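6 min read

The voice in the wardrobe

Bríd Lenihan has recorded 63 audiobooks and says she would listen to perhaps 11 of them again. She is not being modest. She thinks a good many of the rest were rushed, and that listeners could hear it.

We spoke on a Sunday, by phone, while she waited for a delivery. Her latest job is a full reading of a family saga by a writer called Mac Carthaigh, put out by Deltora, and the publicity calls it "a landmark performance". I asked what made it one.

"You'd have to ask whoever wrote that," she said. "I read the book out. I did the voices where there were voices."

Deltora's page also says she prepared for months. Lenihan remembers it differently. The script came in August and she had three days with it before the first session. She marked up the names, rang a cousin about two of the place names, and started.

I put it to her that this is no way to treat a long novel. She didn't argue. "It's the way they're nearly all treated. You get up to 30 pages done before lunch and your stomach starts making noise, so you stop."

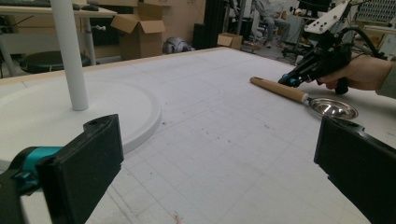 Radio, and what it paid

Before the books there was radio drama, mainly for Furden, a small company whose serials still have a following. Fans describe those years as a golden time. I have heard several of the serials and the sound of doors is better than the writing. Lenihan laughed at that, though she defended the cast.

"We were quick, and we were in the one room. You could hear a person breathe in before they interrupted you. Now I'm at home in a wardrobe and the other fella is in Stavby, and somebody glues us together."

Does it sound worse? She thinks so. I'm less sure most listeners would spot it, and she had no proof to offer beyond her own ear.

She has been asked to return for a Furden revival and hasn't signed. The fee, she says, is "the old fee".

Share this (11) | 3 comments

We use cookies to improve your visit. Accept | Manage settings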